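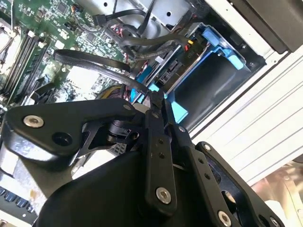 Jimdale Computer Reuse Project
Progress report to the Nair Fund
3/10/19

1. Where we are

The project takes in used desktop computers from offices and households, repairs the ones worth repairing, and passes them on to adult learners in Jimdale and Falldale. This report covers the period since our September update.

We have handed out 30 computers against a target of 30 for the period. All of them went to people enrolled in evening classes, mostly reading and job search. We had expected more requests from Jimdale, but Falldale took the larger share after the library there put our form on its front desk.

2. Donated equipment

The largest donation came from Grusterard, which was replacing the desktops in its billing office. The machines arrived without power cords or keyboards, and it took longer than planned to find matching sets. We have changed the donation form so that it now asks for cords to be included.

Most faults were ordinary ones: failed hard drives, dead clock batteries, fans full of dust. Machines that could not be repaired were stripped for memory and power supplies, and the rest went to the county recycler. Every drive is wiped before it leaves the workshop, and the donor gets a signed sheet listing the serial numbers.

3. Classes

The basic repair class ran for 11 weeks in the Falldale workshop. Attendance was good until the snow in January, when we canceled two sessions and made them up at the end. People who finished can open a desktop, swap a drive, install the operating system and fill in the test sheet without help.

The Jimdale class has not started. The room we were promised has no heat on the upper floor and the school has asked us to wait until the boiler work is finished. We are looking at the church hall as a fallback, but it would have to be set up and cleared away each evening.

4. Money

Spending is slightly under budget. Parts cost less than we allowed because so many could be reused. Van hire cost more, mainly because of the extra trips to collect from Grusterard. We would like to move the unspent parts money into the van line and ask for your agreement to do this.

The workshop rent is paid through the end of the grant. The insurance renewal came in at last year's price.

5. Problems

Storage is the main one. Monitors take up the back half of the workshop and we have stopped accepting any more for now. We also had two machines returned with wireless adapters that dropped out. Both adapters were replaced and the same model is no longer used.

6. Next period

Start the Jimdale class, in whichever room is ready first.
Clear the monitor backlog.
Call everyone who received a computer and ask if it is still working and what they use it for.
Send you the results with the next report.

Kieran Lockwood
Project Manager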